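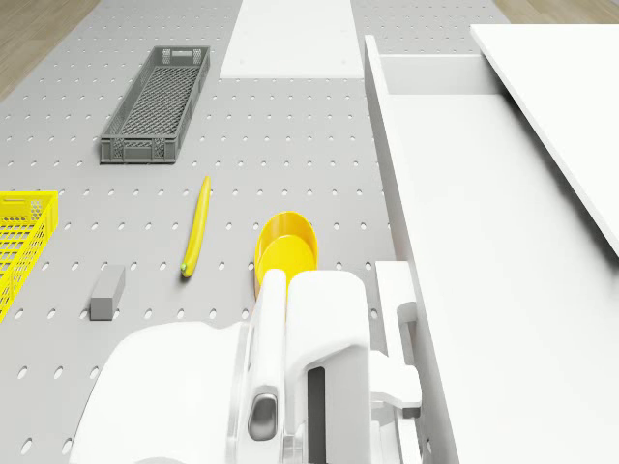
Why do people who own plenty of storage still lose their scissors?

Mostly it comes down to where things get put away. Scissors that live in a drawer in the back bedroom but get used in the kitchen will spend their lives wandering between the two, and sooner or later they will settle somewhere in the middle, under the mail.

Chapter 4
A Place Near the Work

In Chapter 3 we went through the house with a notepad and wrote down everything we use in an ordinary week. I hope you kept your list, even if it was messy (mine had soup on it). In this chapter we are going to take that list and start giving each thing a home, and I want to begin with a family who did this the hard way.

Aníbal Cusi and Milagros Bermúdez moved into a two-bedroom apartment on Drultthorpe Street one May, with far more boxes than closets. Milagros wrote down every single item as it came out of its box, all 1387 of them, down to the spare buttons. Then she did something I have asked my students to do ever since. For one month she put a pencil mark beside an item each time somebody picked it up. When the month was over, 1156 of the items had no mark at all. Only 109 had more than five.

Those 109 things are what this chapter is about. We will call them the working set — the mugs, keys, pens, towels and pans that a household touches over and over. The rest matters too, and some of it matters a great deal (you do not throw out your grandmother's letters for lack of pencil marks!), but it can live on a high shelf or at the back of a closet and do no harm there.

Once you know your working set, the main rule is easy to say and surprisingly slow to carry out: store a thing within one step of the spot where you use it. Cutting boards go by the counter where you chop. Stamps go where you write. If you use tape in three rooms, buy three rolls of tape and stop feeling guilty about it. 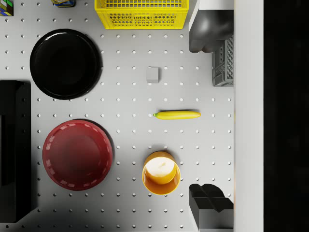
Should everyday dishes be kept on open shelves or behind doors?

Either one works well if the shelf sits between your hip and your shoulder. Open shelves save you a motion each time you reach for a bowl, and closed ones save you some dusting, so a household that goes through its dishes daily will usually be happier with open shelves, while dishes that sit for weeks do better behind a door.

Height deserves a little more of our time. The band from hip to shoulder is called the easy reach zone, and there is never enough of it. Before you put anything there, measure it. Stand in front of the shelf with your arms loose, mark the wall at your hip and again at your shoulder, and then have everyone else in the house do the same. Jennylyn Yap, who tested the exercises in this chapter with her evening class, found that her own marks and her son's hardly overlapped, and she ended up moving the cereal down by two shelves.

Words to know in this chapter
Working set: the things a household handles again and again.
Easy reach zone: the space between hip and shoulder height.
Parking spot: a place where things gather without anyone having chosen it.

Before you read on
Take your list from Chapter 3 and keep it beside you until Thursday, or whatever day falls near the middle of your week. Make a pencil mark each time you use something on it. Bring the list, marks and all, to Section 4.1, where we will start with the kitchen.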